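## 4. Setting up the Gaswood kitchen compost pail

Okay, you've got the pail out of the box and you've read my rant about lids in section 3, so let's get it going. I've had mine under the sink since July and I'm still fond of it (my sister Vilja Mäkelä has the taller Flevholm one, and the steps are the same for both).

1. Rinse the pail with warm water and a drop of dish soap. Dry it all the way, including the groove under the rim.
2. Pop the charcoal filter into the lid, fuzzy side down. It clicks. If it doesn't click, turn it over and try again!
3. Tear up a sheet of newspaper and lay it in the bottom. I use two sheets in melon season.
4. Fit a liner bag and fold the top over the rim by an inch or so. The Caldeira bags fit me best, and they come 30 to a roll.
5. Put the lid on and write today's date on a bit of masking tape stuck to the back. That's your filter date.

**Note:** Spare filters are part number 3062. The old part, 483, looks nearly the same but it's a hair too wide, and I wasted a whole evening trying to squash one in.

### Day-to-day use

Fruit peels, coffee grounds, tea leaves and eggshells can all go in. Chop up anything longer than your hand. I empty mine every other day, more often when it's hot out, and I give it a quick wipe while it's empty.

**Caution:** Let food cool before you tip it in. Hot soup leftovers will soften the bag, and then you'll be mopping the cabinet floor like I was. 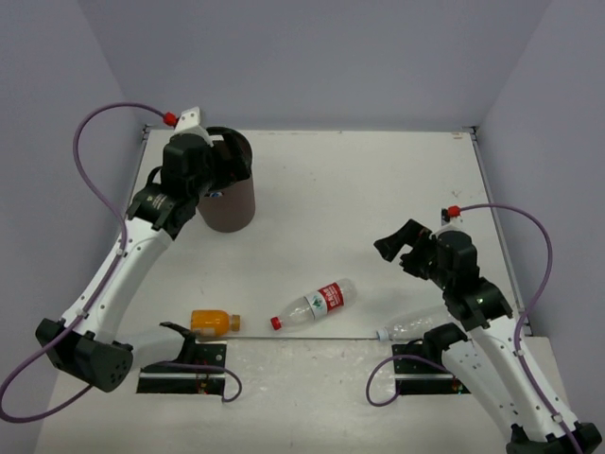 If the pail starts to smell even after a wash, fill it halfway with water, add a cup of white vinegar and leave it for 20 minutes. Rinse, dry, new bag, done. Still smelly? Change the filter, whatever the tape says.

**Caution:** Don't use bleach on the lid. It ruins the seal, and Irex (they handle the spare parts) only sells the seal together with a whole new lid.

Section 5 covers the outdoor heap, so keep your gloves handy.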